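Search this site
Search

How to Run a Recording Night With Hand-Held Grippers (Student Club Edition)

Posted 4/26/25 by Leire Manzano

Our club at Warstead spent most of February arguing about which task to teach the arm, and one evening finding out that none of us could record it properly. These are the steps we use now. They assume you have at least two hand-held grippers with marker plates, a table, and members who can be talked into picking up the same thing 30 times.

Step 1. Pick one boring task. Ours is "pick it up, put it in the tray." Casimiro Pastor wanted to fold napkins. Casimiro is welcome to fold napkins in his own time. If you can't say the task in one short sentence, split it in two and record the halves on different nights.

Step 2. Clear the table, then clear it again. Cups, phones and snacks all migrate back while you are plugging things in. Anything that stays will be in your recordings, and the model will take a deep interest in it.

Step 3. Check the marker plates. They should be flat, clean and screwed down tight. Give each one a gentle wiggle. We lost a batch of 70 takes to one loose screw, and I still know exactly which screw. If a plate has picked up fingerprints, wipe it with a dry cloth.

Step 4. Open and close the jaws a few times before recording. You want a full squeeze and a full release, with no sticking. Do it slowly. People coming from video games tend to work the trigger as if something were shooting back.

Step 5. Calibrate. Follow whatever routine your software has, and do it again after a break or if somebody drops a gripper. Somebody will drop a gripper. In our club the rule is that you say so out loud and no one sighs.

Step 6. Work in pairs. One person handles the grippers, the other starts and stops the takes and writes down the bad ones. Swap after 16 takes. We tried longer shifts, and Amparo Tejada's handwriting went from "dropped it" to a sort of wavy line.

Step 7. Move at a normal speed. Reach, close, lift, carry, open. Pause for a beat at the start and end of each take so trimming is easy later. If you fumble, finish the motion anyway and mark the take. You can decide afterward whether you want fumbles in the set — we keep ours in a separate folder called Budar, after a team name we voted down.

Step 8. Vary things on purpose. Turn the object, shift the tray, start from the other side. Without this you get a robot that is brilliant at one spot on one table. Our first model, Quintana, had a lovely grasp and would perform it with total confidence on thin air.

Step 9. Copy the files before anyone goes home, to two places, and open a few from each copy. Name the folders by task and session. "new_final_2" has never helped a living person.

When we took our set to the Tarcombe meet we had 2944 takes, after throwing out the ones where a gripper was pointed at the ceiling. Zübeyde Güneş did most of the sorting and would like it known that she is not available to do it again. Next year each pair sorts its own.

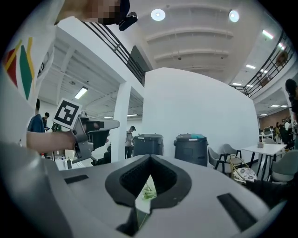 The sorting itself goes faster if you play everything at double speed and only stop when something looks off. Keep the bad-take notes next to you, mark as you go, and quit for the night when you catch yourself approving takes with your eyes closed.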